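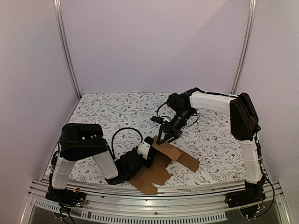 Gripper fault on the right arm

August 2020

The box-folding cell at Jallinham lost its right gripper 154 cycles into a run. The fingers press on the upper flap of the cardboard while the left arm sits low at the upper left edge. On cycle 154 the close command went out, the current climbed, and the position reading froze at 60 percent.

The Norik controller should have tripped on following error. It didn't. I had raised the timeout from 3000 to 4000 ms in an earlier session and never put it back, so the motor pushed against a stall for four full seconds and got hot enough to smell.

Cause: a worn encoder connector at the wrist. The cable flexes there on every reach. I swapped the connector, added slack and set the timeout back to 3000. The stall test now trips when it should.

Still open: the left arm has the same connector.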